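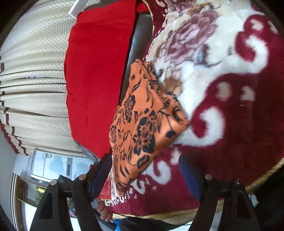

Sernine says the fringe on hers came away at one corner after 2 washes, and she would have paid more for a proper hem.

We have no answer to that from Parholm, who sell this plush blanket as "made for daily use." The trim is gold and narrow, and the listing doesn't say how it is sewn on. Ask before you order.

Parholm Rose Plush Blanket
Cream ground, dark red scrolls, mauve roses
Weight: not stated
Wash: cool, no dryer

The pile looks thick. Whether it stays that way past a winter is another matter, and "luxury feel" on the label tells you nothing.

Koivisto Pillow Cover, orange with black floral 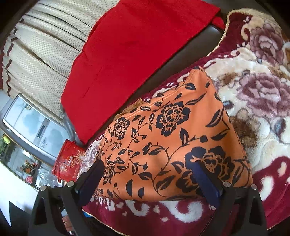

Koivisto cover in use on the plush blanket.

Smooth, with some shine. Shiny covers tend to slide, whatever the page promises about "stay-put comfort." Sold singly at $16, or $17 with a zipper. We'd get the zipper.

Buying both? The "matched set" claim is a stretch. Orange and mauve is a matter of taste.

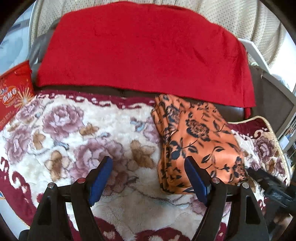

Rose blanket with orange floral fabric and bright red cloth.

Returns within the usual period, unwashed only. Prices checked May 19, 2026.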